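Vorkness Public Library Cards: Frequently Asked Questions

Who can get a card?
Anyone who lives, works or goes to school in Vorkness. There is no minimum age, but children under 14 need a parent or guardian to sign the form.

What do I need to bring?
A photo ID and something with your current street address on it, such as a utility bill or lease. A post office box is not enough.

How many items can I borrow?
Up to 50 at a time, including no more than five DVDs. Books go out for three weeks and DVDs for one.

Can I renew?
Yes, twice, unless another person has a hold on the item. Renew at the desk, by phone or through your online account.
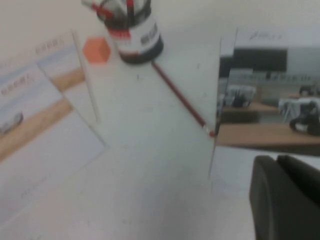
I lost my card. What now?
Call the desk and we will block it the same day. A new one costs $2. Your number will change, so update it in any reading apps you use — the old one stops working right away.

Do you charge late fees?
Not for books or audiobooks. DVDs are 25 cents a day. Anything more than six weeks overdue is billed as lost, and the bill is cleared if you bring it back in good shape.

Can I use my card at the Gidance branch?
Yes. The two branches share one catalog. Items can be returned at either one, but museum passes have to go back where you got them.

Does my card expire?
Every two years. Renewing is free. Bring proof of address again if you have moved.

Where is the book drop?
On the parking lot side, left of the staff door. It is closed for repaving in September. Please use the front desk until it reopens.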